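Sugar packets on the coffee tray – loose or standing up?
Page 1 of 2

jistcombe_front
ok so we just took over the breakfast corner here and the hot drink trays are driving me nuts. Coffee sticks, tea, sugar, all on one tray per table. Guests grab one thing and the whole pile slides. How is everybody setting theirs up? 8 tables, one tray each, no budget for fancy caddies.

mugshelf
Little ramekin for the sugar. Done. Next question

toastrack17
Ramekins walk off. Ask me how I know. We stand the sugar up along one side of the tray, like files in a drawer. Fold the packet a bit first so it has a spine, otherwise it just flops. Coffee stays in the strip til somebody wants one, tea goes in the top corner.

jistcombe_front
wait you FOLD them? every one??

toastrack17
Yes every one. Goes quick. Grab a handful in your left, feed them in with your right. Dump the rest of the box on the table in front of you, dont bother lining them up first. Mid-refill:

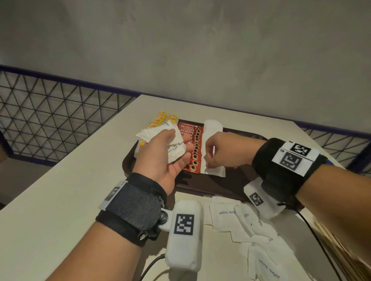
Post #8

toastrack17
Dark tray helps too, white packets show up on it so you can see from the door whos low.

mugshelf
Sorry but no. Folding makes them look used. I'd see a creased sugar packet and figure the last guy squeezed it and put it back. Flat stack, rubber band off, leave it alone.

Wakex
With mugshelf on this one. Also folded ones split at the crease if you get the cheap paper. We had a case of 2000 from Stavon and I swear half of them leaked. Sugar all in the bottom of the tray, ants by Sunday

toastrack17
Thats the Stavon paper not the fold. I dont crease hard, just bend. Never had ants.

jistcombe_front
Tried it at lunch on 2 trays. Standing ones do look neater I'll give you that. Took me forever though, and the end one keeps falling over

toastrack17
Pack them tighter. Or lean the last one on the tea.

mugshelf
or a ramekin

Sfakianakis
Does anyone cut the coffee strips apart? We used to leave them joined and people would walk off with the entire strip – now I tear them into singles and put out four. Bit mean maybe but the coffee is what costs. Sugar I couldn't care less, take it all.

Wakex
Singles here too. Torn edges look ratty so use scissors

jistcombe_front
ok going with singles for coffee, sugar standing but NOT folded, see how long that lasts. Will report back after the weekend rush

toastrack17
they will flop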